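Rillar
Block placing tasks and a motion planning wrapper for a simulated six-axis arm

Rillar is a small Python package for planning and running short pick and place tasks in simulation. It was split out of Gorberg, our older control stack, so that people who only want the planner and the task files don't have to build the rest. The maintainers are Nelu Preda (planner, controllers) and Teodor Ciobanu (scenes, rendering, dataset export).

Current release: 0.12, tagged 22 December 2018.

What is in the repository

rillar/plan: joint space and Cartesian planners, grasp sampling, collision checks
rillar/control: position controller, gripper controller, trajectory timing
rillar/scene: scene loader, material and light settings, camera poses
rillar/export: writes episodes to disk in the format described further down
tasks: one YAML file per task
tools: replay viewer, episode checker, seed search
tests: unit tests and a slow folder that is skipped by default

Requirements

Python 3.5 or 3.6. Python 2 worked until 0.9 and has been dropped. You need a C++11 compiler for the collision checker and a GPU if you want to render at full size. Planning alone runs fine on a laptop.

Install

git clone the repository, then from the top folder:

pip install -r requirements.txt
python setup.py build_ext --inplace
pip install -e .

If build_ext stops with a missing header, your Eigen is probably in a nonstandard place. Set EIGEN_DIR and run it again.

Quick start

python -m rillar.run tasks/blocks_row.yaml --seed 12 --render

This loads the default room, puts the blocks on the table, plans one pick, and opens a viewer. Leave off --render to get only the log. Add --export out/ to save the episode. The seed controls block poses, camera pose and light strength. It does not control the planner, which has its own flag, --plan-seed. Set both if you want the same run twice.

The default room

All the tasks in this release share one room. The arm is bolted to the tabletop, not to a stand, so the table itself is a collision body and has to be padded. The padding is set in scene/default.yaml under table_margin. If you lower it, the planner will find shorter paths and the fingers will sometimes clip the table on the way down.

Walls, wall fittings and floor are there for the perception side. Early versions used a plain gray void, and the block detector trained on it fell over as soon as anything had a texture. The stone floor was the hardest of the textures we tried, and it became the default for that reason. Wall fittings have no collision geometry. If you move the table closer to a wall, switch on wall_collision or the elbow will pass straight through the shelf.

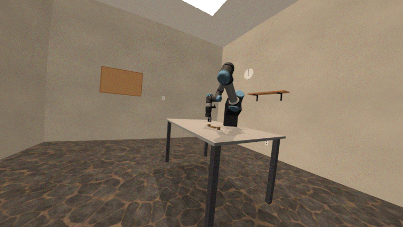

Each pick is broken into four stages, and the log prints the stage name as it enters each one.

approach: joint space plan from the home pose to a point over the chosen block
descend: straight Cartesian move down, tool axis vertical
close: gripper command, then a wait on finger force or timeout
lift: straight Cartesian move up, then a check that the block moved with the fingers

Approach is the only stage that uses sampling. The others either succeed or fail on the first try. When descend fails, the planner goes back to approach with a different wrist angle, up to the limit set in max_retries. Blocks that sit close together are the usual cause, as the open fingers need clearance on both sides. Setting prefer_isolated: true makes the task runner start with the block that has the most space around it.

Task options

target: name of the block, or "any"
grasp_samples: default 35
max_retries: default 4
prefer_isolated: default false
camera: "low", "side" or "random"
shadows: default true

The low camera looks up at the table from near the floor. We added it in March after a detector that had only been trained on top views gave poor results from everywhere else. Depth values for distant parts of the room are clipped in this view, so don't use it to test anything that depends on wall distance.

Data

The episodes that go with this release are in a separate download named Dinu. It holds 1017 episodes, of which 356 are failures. Failures are kept on purpose and are marked in the index. Each episode is a folder with:

meta.json: task name, seeds, stage times, result
joints.npy: joint positions and velocities at each control step
gripper.npy: finger opening and commanded opening
rgb/ and depth/: rendered images
poses.json: true pose of every block at every rendered step

Times are in seconds, lengths in meters, angles in radians. Quaternions are written w first. Gorberg wrote them w last, so convert if you mix old and new episodes. tools/convert_quat.py does this in place, so make a copy first.

Run tools/check_episode.py on anything you export before training on it. It looks for dropped images, joint jumps and blocks that end up below the tabletop.

What the data should not be used for

Friction and finger force are tuned so that grasps work in the simulator. They were not measured on hardware. Success rates from Dinu tell you how planner settings compare with each other and very little about a real arm. The blocks are all wood textured, and a detector trained only on them will not carry over to shiny or clear objects.

Known problems

The viewer leaks memory if you reload a scene many times. Restart it.
The shadow of the arm on the tabletop is sometimes labeled as part of the robot in the segmentation output. Turn off shadows if you need clean masks.
Elbow-down solutions are rejected even when they are free of collisions. The filter is in plan/ik.py and can be commented out.
Trajectory timing ignores acceleration limits on the last wrist joint.
Running the slow tests in parallel fails on the seed search test.

Moving from Gorberg

Old task files load with a warning. The block_list key is now called objects, and home_pose takes joint angles only. Controllers written against the Rullulura interface still work if they implement step() and reset(). The stop() call is no longer used.

Contributing

Open an issue before sending a large change. For planner bugs, include the task file, both seeds and the full log. Scene changes go to Teodor, everything else to Nelu. Please run the unit tests first; the slow ones are run before each release.

License

Code is under the BSD 3-clause license. Dinu is under CC BY 4.0.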